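Handling small objects by gripper - session 4 notes (Szulc group, February) 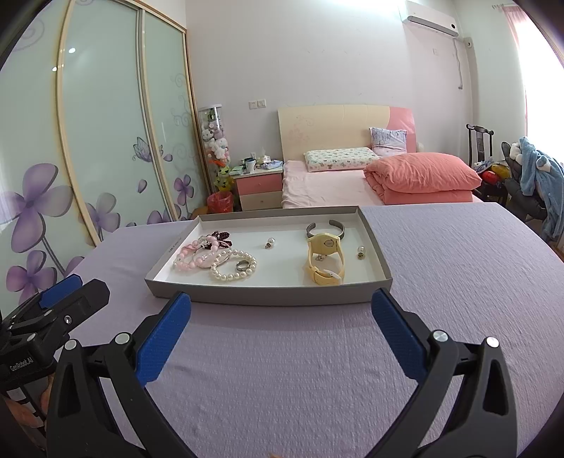

Carrying on from last time. Rules for small and delicate items, agreed with Gerrit Baloyi, replaces the Mabaso sheet. Old sheet = bin it.

**Before you start**

- Lay out in a shallow tray with a rim. Studs and rings roll.
- Check both grip pads. Worn or shiny pad, swap it, write it in the log.
- Screw caps finger tight. Not more!!
- Open the fingers fully before coming near the tray.

**Order of picking**

1. Stiff things first (cuff bracelets, watches).
2. Then beads and pearls. Go for one bead or a short run, never the whole loop.
3. Studs last. Slow.

A ring lying on top of pearls comes off by itself first. Two things tangled = two picks, dont drag one out from under the other. Hair accessories count as soft, light grip only.

Watches: hold by the strap, never across the face. Set down face up.

**Soft surfaces**

Bedspreads, sofas etc. The tray tips if you lean on the rim. Come in from above, lift straight up, no sliding. Cakix trial had over 198 drops on soft surfaces, most of them from a sideways pull (Witold has the table, ask him).

**Logging**

- One line per pick, incl. failed ones. Esp. failed ones.
- Drop = anything that lands outside the rim.
- Don't tidy the tray between picks. If you have to, start a new run number.
- Runs 1115 and 1932 on the Rellero sheet have no end time, whoever did those pls fill in.

**Homes**

Written consent form before unpacking. Owner's valuables stay out unless they are listed on the form. Put everyhting back where it was, count with the owner, both sign.

Reading for next week: Lorenance guide, section on grip force. Skip the appendix.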